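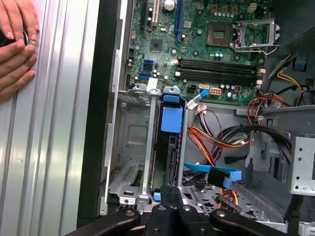
Setting up the Rostero gripper kit for desktop teardown

Applies to kit 315 with wrist camera. Last revised 27 April 2018 by Clodagh Foley, Tretitgate.

The kit ships with the gripper, the camera bracket, 2 spare fingers and a printed parts list. The arm is sold separately.

1. Disconnect the tower from power and lay it on its side with the cover off.

2. Bolt the gripper to the wrist plate. Tighten the four screws in a cross pattern.

3. Plug the camera into the port marked CAM, then open Givine and choose Attach Tool. Enter tool code 1793.

4. Jog the arm until both fingertips show at the lower border of the camera view. If only one shows, loosen the bracket and turn it.

5. Run the close test with nothing between the fingers. Error 109 means the finger stop is set too tight.

6. Start with loose SATA cables. Approach the connector from above at low speed and pull along its axis. Keep the linkages clear of the power wires.

7. Leave memory latches and the processor socket to the operator. The fingers are too wide for the latches, and socket pins bend easily.

Press Hold before reaching into the case. The arm stays locked until Resume is pressed twice.

Replacement fingers are stocked by Siqueira.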